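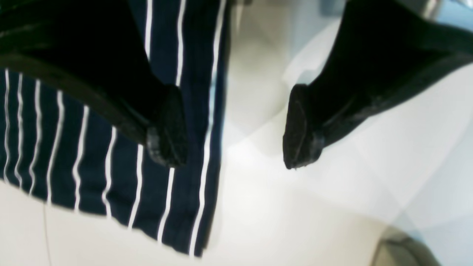 Mullby Cloth Grasping Set: Fault Notes and Data Card

Version of 29 December 2024

Please read this file before you train on the data. A part of the episodes was recorded while the gripper had a fault, and the fault is not visible in most of the single frames. We decided to keep these episodes in the release, but they are marked and they are stored in their own folder.

What is in the set

The set has 221 episodes of one arm picking up and moving pieces of cloth on a white surface. Each episode has the wrist camera video, the joint positions, the commanded gripper width, the measured gripper width and the motor current of the gripper. The arm was driven by a person with the Ellery hand controller. No policy was running during the recording.

The cloths are ordinary household textiles. One of them is navy blue with thin white stripes, and it is used in many of the faulty episodes. The stripes are useful if you want to check by eye if the cloth was pulled, because they bend where the cloth is folded or moved.

The fault

In 46 episodes the measured gripper width does not agree with the real width of the fingers. The recorder says that the fingers are closed on the cloth, but in the video you can see a gap between the fingertip pads. The difference grows during the session. At the start it is small and can be taken for the thickness of the cloth. At the end of the session it is 12 mm.

The operator noticed it only when the cloth fell down several times in a row. Before this, we believed that the cloth was slipping because of its surface, and we lost a good part of a session in October with changing the approach angle. This was the wrong direction. The grasp was never completed in these episodes.

Cause

A set screw on the coupling between the gripper motor and the finger drive was not tight. The encoder sits on the motor side of the coupling. So the encoder counted the full motion of the motor, while the fingers received only a part of it. Each closing with high current turned the coupling a little more on the shaft.

The homing routine did not find the problem. It drives the fingers to the open stop, and the open stop was still reached. Only the closed position was wrong, and the routine did not check it.

Safety matter

The same fault has a second side which we consider more serious. When the driver software (Ranent gripper driver, version 2) does not see the expected current at the closed position, it increases the force limit and tries again. With a slipping coupling this repeats up to the maximum limit. If the coupling catches again in this moment, the fingers close with full force and without warning.

This happened to us one time. The operator was straightening the cloth by hand next to the fingers, with the motor enabled. There was no injury, but the glove was caught and the emergency stop had to be used. We stopped recording for that day.

What we changed

1. The set screw was replaced and secured with thread locker. A paint mark on shaft and coupling shows if they have turned.
2. Homing now drives to both stops. If the closed position is wrong by more than 2 mm, the session does not start.
3. The automatic increase of force is turned off in the configuration file. Please do not turn it on again.
4. The motor must be disabled before a hand goes near the cloth. The operator confirms this with the foot switch.

Folders

episodes_ok: episodes where the measured width was checked and can be trusted.
episodes_coupling: the 46 episodes with the fault. The video and the joint positions are correct. The field gripper_measured is not correct.
config: driver settings before and after the change.
checks: the script width_check.py, which compares the closing current with the measured width.

How to use the faulty episodes

You can use them for fault detection, or for learning from video only. Do not use gripper_measured from this folder as a label for grasp success. We tried to correct the values with a linear offset, but the coupling did not slip evenly, and the corrected values were still wrong in the longer episodes.

Known limits

The wrist camera is near to the fingers, so the fingertips are often soft at the edges and very dark against the white surface. A measurement of the gap from pixels is possible only when both pads are well visible. Shadows and light patches on the surface can disturb simple thresholding.

The recordings were made with one gripper only. We do not know if other units of the same type have the same weak point. At Zevau we have checked our second unit and its screw was tight.

Reporting

If you find an episode in episodes_ok where the width looks wrong, please open an issue and write the episode number and the time in seconds.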